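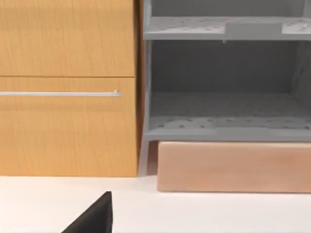
Good practice code for household robot arms opens for comment

HETADLEY, Oct 4, 2018 – Feson, the members' association for people who build, buy and look after small robot arms, is very pleased to share the first full draft of its code of good practice for arms that work near household furniture. The draft has been the best part of two years in the making, and we would dearly like as many people as possible to read it, scribble on it and tell us what we have got wrong before the comment period closes at the end of November.

The code is called the Didano Code, after the meeting house where the first working group sat down together over a great many pots of tea, and it runs to 55 pages. We know that sounds like a lot! It is set out in 21 short chapters, though, and each one begins with a plain summary, so that a school technician or a care home manager can find the part they need without wading through the rest.

What the code covers

Most of the rules that people in our trade work to were written with factories in mind, where there are fences, painted lines on the floor and a trained operator close by. A kitchen or a bedroom has none of those. It has drawers, cupboards, shelves at awkward heights and gaps between one piece of furniture and the next, and the draft takes these in turn. Under the new code, a team would be asked to write down which handles an arm may pull, how hard it may pull them, and what it must do if a drawer sticks halfway. There is a chapter on narrow gaps, where a finger can be caught (a robot's or a person's), and another on open shelving, which asks for a stated clearance above and below every shelf the gripper is allowed to reach.

The chapter that drew the most letters is the one on rehearsal. The draft says that any new task should be tried in simulation before a real arm is switched on, with the furniture laid out as it will be in the room, and that the results should be kept on file along with the settings used. Members sent us records of 3,032 rehearsal runs to help us decide what a sensible record ought to contain, and we are truly grateful to every one of them, as we know how dull it can be to copy out a logbook.

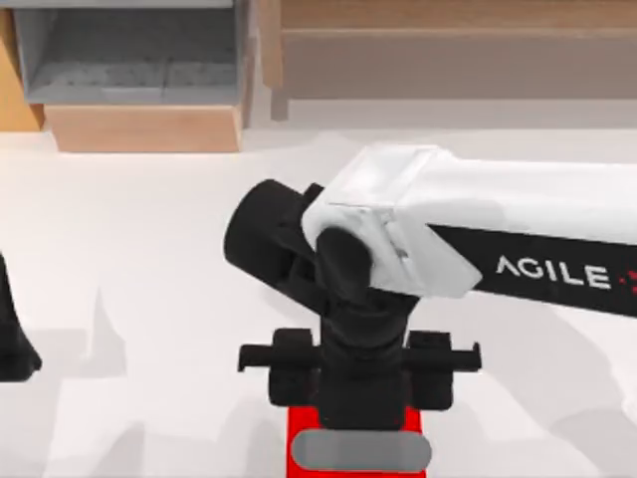 Simulated arm with its gripper open, with shelving and a cabinet behind.

Two arms in one space

Where two arms share a floor or a table, the draft asks for rather more. Each arm should have its own stop control, both should halt when either one is pressed, and the area that both can reach should be marked on the plan and agreed beforehand. It also asks that grippers be checked in the fully open position as well as the closed one, as the fingers take up a good deal more room when spread and it is easy to forget this when measuring up.

Our friends at Nygård, who kindly read the early chapters, asked for clearer wording on who may restart an arm after a stop. We have rewritten that page from top to bottom and would be glad of further thoughts on it.

How to take part

The draft is free to read, and paper copies can be sent out on request. Comments may be as short as a single line, and you need not be a member to send them. All comments will be answered in writing, and the final text will follow once the working group has gone through them.

Notes for editors

Feson is a membership body based in Hetadley. The Didano Code is voluntary and does not replace any legal duty. Extracts may be reprinted with credit to Feson.

Search news and guidance Enter keyword Go

Filed under: News releases > Standards and safe working

Related items
Keeping a rehearsal log: a starter sheet
Stop controls in shared spaces, revised guidance
Reading group notes: drawers, doors and pulling force
How to join a Feson working group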